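給湯室・カウンターまわり 安全点検表(コメント欄つき)
ブルレロン館 7階 共用給湯室
点検日:2025年6月26日(木)
判定:良=そのままでよい/注=次回までに直す/否=使用を止める

1 天板
1-1 ひび、欠け 良
1-2 拭き残し 注
コメント:灰色の斑点模様は汚れを実に上手に隠す。見た目で「きれい」と判断した人は、一度手のひらで撫でてみること。前回はそれで砂糖が見つかった。
1-3 手前の縁から6センチ以内に割れ物を置かない 注
コメント:貼り紙はある。読まれた形跡はない。

2 カーテン
2-1 裾のほつれ 良
2-2 火気、電気ポットとの距離 良
コメント:ポットを隣の棚へ移してから問題なし。ポットを元に戻したい方は、カーテンを外す方法も併せてご提案ください。
2-3 洗濯 否(使用は止めない)
コメント:前回の洗濯日を記入する欄が白いまま。8月の一斉清掃に回す。ひだの奥は埃の避暑地になっている。

3 マグカップ
3-1 縁の欠け 注
コメント:棚の在庫を含め35個を確認、うち1個に欠けあり。「まだ飲める」と書いた付箋が貼られていたが、付箋は強度を上げないので廃棄。
3-2 茶渋 良
コメント:白いカップを選んだのは茶渋がすぐわかるから、と購入時の記録にある。わかることと洗うことの間には距離がある。
3-3 持ち主不明品 注
コメント:「Tremis」のロゴ入りが増えている。展示会に行った方は、土産を各自の机で育ててください。

4 マグラック
4-1 ぐらつき 良
コメント:空の状態と、片側だけに掛けた状態の両方で確認。片側だけだと少し傾くので、左右に分けて掛ける。
4-2 上部の木の棒の割れ、ささくれ 良
4-3 針金部分の錆、塗装のはがれ 注
コメント:フック1本の先に塗装のはがれ。指を切るほどではないが、カップの取っ手の内側に黒い線がつく。補修塗料はラマンス商会に注文済み。
4-4 掛け方 良
コメント:フック1本にカップ1個。2個掛けは曲芸の部類に入る。
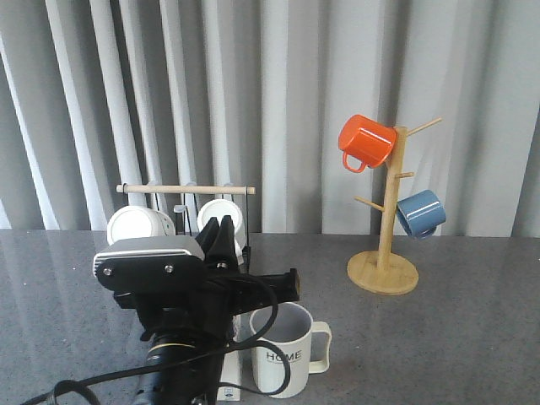
図1 カウンター奥のマグラックと白いマグカップ(項目4)

5 コード、ケーブル類
5-1 天板の上での取り回し 注
コメント:カップの取っ手に引っかかる輪を作らないこと。引っかけたときに落ちるのは、たいていカップのほうである。
5-2 水はねの届く範囲 良
5-3 被覆の傷 良

6 床
6-1 濡れ、滑り 注
コメント:流しの前に水滴。マットは敷いてあるが、水滴のほうがマットを避けて落ちる。マットを約35センチ右へずらして様子を見る。
6-2 通路の荷物 否
コメント:Bạch宛の段ボールが通路の真ん中にある。中身は紙コップ199個とのこと。片づくまで通路側からの出入りは止め、廊下側の扉を使う。

処置のまとめ
欠けたカップ:廃棄済み
フックの塗装:塗料の到着待ち
段ボール:本日中に引き取り依頼
貼り紙:字を大きくして貼り直し。効果は期待していない

次回点検時は、本票の写しをラック横のクリップに挟んでおくこと。前回の写しはコースターとして発見された。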